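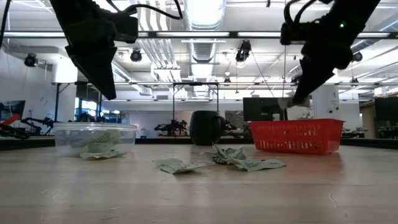 Two grippers over the sorting table: clear tub on the left, red basket on the right, paper bills in between.

Setting up a shared two-arm table so that people can work near it safely

When I first wrote these notes for the Stesadon bench, they fit on an index card taped to a monitor. They have grown since then, mostly thanks to Fatemeh Zarei, who read every version and kept asking "and where is my hand when you say that?" It's a very good question, and I'd encourage you to ask it at each step below.

Before you power anything

Walk all the way around the table first. Look up as well as down, and check that the cables looping over each gripper can't snag on the other arm at full reach. Then find both stop buttons and say out loud where they are. I know this feels silly when you're alone in the room – do it anyway.

Next, lay out the table. For a bill sorting task, the loose paper goes in the middle, with one container on each side so that each arm has its own territory. Crumpled bills and flat ones can be mixed, but nothing should be tucked under a container when you start a run. An arm that pulls on a trapped bill will drag the tub along with it.

Drinks stay off the table. A mug may be on it if it's part of the task, and in that case it is empty and written on the run sheet as a prop.

Setting the limits

Open the Hesenari panel and set the speed cap to 45 mm per second for the first pass. That is painfully slow, I admit, and you'll want to raise it. Please don't until you have watched 5 clean cycles from start to finish. Grip force comes next: start at the lowest setting that will hold a single bill and work up gently from there.

Now set the keep-out band between the arms. Ours is 213 mm wide and runs down the center of the table. Only one arm may enter it at a time, and the other one has to be parked over its own container before the first is allowed in. Houshang Shokri wrote the interlock for this, and if it trips, read the message before you clear it.

During the run

One person operates and one person watches, and the watcher doesn't look at a screen. If a bill falls on the floor, leave it there. If one gets stuck to a fingertip, press stop, wait for the arms to settle, and check that the panel says HELD before you reach in. A paused arm can resume by itself when the program is waiting on a timer, so pause is never good enough for hands.

Finishing up

Open the grippers over a container so that whatever they're holding has somewhere to land, then park both arms and switch off the motors. Write your cycle count in the log. We service the fingertips at 2000 cycles, and back in May we sailed right past that with a pad that had worn smooth along one edge, so please do keep the log current even on a short day.

Last revised 2021-10-22. Corrections are always welcome, and you can leave them in the folder by the Haser cabinet.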